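Put the toys on the table

For three years I ran the toddler room at a small day center in Coltville, and every December we bought another water table. They come on legs, with a pump and a little plastic waterfall. The last one was a Gremier and it cost more than our paint budget. By Friday of the first week the pump had quit and the legs wobbled.

I think most families and most classrooms would do better with a tray on an ordinary table. I have held this view long enough that my coworkers are tired of it. 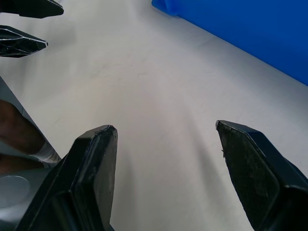

Start with the table. It should be plain, pale and cleared off before any water comes near it. Wumpini Arthur, who taught me the job, liked dark tables because they hide stains, and we argued about that. On a light gray-white top you can find the smudges, even faint ones, and wipe them up. A smooth surface wipes down in one pass. Carved edges and vinyl cloths hold puddles, and the puddles end up on the floor.

Then the tray. Raised sides matter more than size. Fill it shallow. People fill these things to the brim because it looks generous, and then a child leans on one end. A shallow layer floats a light toy well enough, and you can carry the tray to the sink without help. Shallow or deep, a grown-up stays next to it the whole time.

As for toys, I would stop at seven. Three pink sea creatures and four green ones in a blue tray is a full morning. Two colors give a child something to sort, and a bucket in each color, lime green and pink, gives the sorting somewhere to go. Gerrit Van Acker's classroom has a bin with what must be 700 plastic animals in it, and his kids dump it out and walk away.

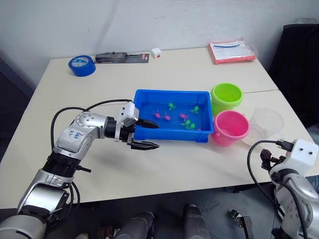 What about the mess?

Veronika Kiss raised this when I wrote about trays before, and she has a point. Things do collect along the back of a table. Tape, a tool still in its package, a folder of papers. I would move the paper or keep it in a plastic bag, and leave the rest. A wall behind the table helps too, since toys pushed off the back have nowhere to go. Ours is scuffed and I don't mind.

I would not spend money on a splash mat. A bath towel does the same work.

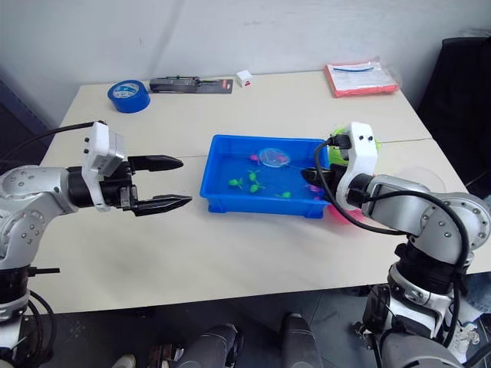 Blue tray, plain table, toys in the water.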